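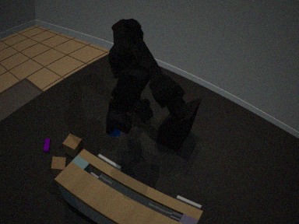

Sim view, robot over the long tray, small box and purple block to the left. Lighting still on the low preset.

Stuvora sim cell, notebook, Monday, November

Morning. Picked up the contact problem from last week. With the robot standing at its start pose the base forces never settled. They sat near the right value for a while, then one side would jump and the other drop, and after a long enough wait the whole body had crept toward the wall. The pose controller was fighting it the whole time. Nothing was being commanded.

First guess was the floor. The room has a tiled part and a dark carpet part, and they came in as separate meshes when Yurii Kuzmenko converted the room for us. The robot starts on the carpet. I turned on collision drawing and found the carpet's collision shape was a triangle mesh with a fold near the start pose, left over from the conversion. Deleted it and put in a single flat box with the top face at the carpet height. Left the tile collision alone for now.

Creep got slower but did not stop.

10:40. Went through the solver settings. Somebody had put the physics step at 300 Hz to make the long batches finish sooner. Put it back to 1,000 Hz and kept the controller at 100 Hz. Left the iteration count where it was. Ran the standing test again: forces settle and stay settled. Small ripple on the right side, low enough that I am not going to chase it.

So two causes, the folded mesh and the coarse step. To be sure I put the old floor back with the new step and got the creep again, slower. Then new floor with the old step, also creep. Both fixes stay in.

Note for whoever edits the cell config next: the step rate is set in two places, the world file and the launch file, and the launch file wins. I lost half an hour to this. I have taken it out of the launch file. If you need a faster batch, copy the world file and give it another name.

Tray. The long tray in front of the robot is the Dumus model. Collision is five boxes: bottom, two long sides, two ends. The blue end and the lavender end are there so that we can tell the tray's direction in the logs and in the replay. Blue end is the zero end. I checked the origin and it was at the middle of the tray in the old file and at the blue end in the new one. The reset script assumed the middle. That explains the resets where the tray landed shifted along its length. Fixed the script, and wrote the origin in the header of the model file in plain words.

Mass of the tray was left at the default, which is far too heavy for cardboard. Put in the weight off the Dumus sheet. With the right mass the tray slides when it gets nudged, as it should. Friction between tray and carpet is still a guess.

Small box. Fine. Inertia was computed from the mesh and looked sane. I only renamed it, since it had the same name as the one in the Stivar cell and the log merge was mixing them.

Purple block. Fell through the carpet on one reset in the morning batch. That was before the floor change. Have not seen it since, but see below.

Lunch.

13:15. Resets. Ran 956 resets with the new floor, the new step and the fixed script. I wanted 1,000, but the license server dropped the session and I did not restart it. Every reset checked for: robot standing after settling, tray within tolerance of its slot, box and block above the floor. No robot failures. No tray failures. One block failure, and looking at the replay it was spawned touching the box and got kicked away. It did not go through the floor. Added a minimum gap between box and block in the spawn list. Did not rerun.

Rendering. The low light preset makes the robot come out as a black shape and I can't see the joints at all in replay. Useless for checking contacts by eye. Tried the brighter preset and the joints are readable, but it adds to the render time and the batch machine was already slow. Decision: low preset stays for batches, bright preset for anything we replay by hand. There is also some grain in the dark areas. It goes away with more samples per pixel. Not worth it for batches.

Kravchuk joint model. Their new file has the damping in different units from the old one. I converted by hand and it matches the old curve within what I care about. Converted copy is in the cell folder, original untouched next to it.

Left to do:
- tile collision, same check for folds
- tray friction, measure with a real tray on real carpet
- rerun the full 1,000 with the gap fix
- ask Yurii if the room converter can write flat boxes for floors

16:50. Batch queued for the night with the low preset. World file is tagged. Do not pull the launch file from the old branch.

Comments

Yurii Kuzmenko: The fold is from the join between the two floor parts. I can export floors as boxes if you send me the heights. Please check the tile side before you walk the robot over there.

anon_bench2: Which launch file? There are two in the folder and both still have a step rate in them.

Reply: The one without the suffix. I removed the line after you pulled. The other is for the Stivar cell, leave it.

Recent entries
Stivar cell: log merge and duplicate names
Kravchuk joint file, first look
Room conversion notes
License server, again

Stuvora simulation group | Contact: ask at the bench or leave a comment | Internal use | Back to top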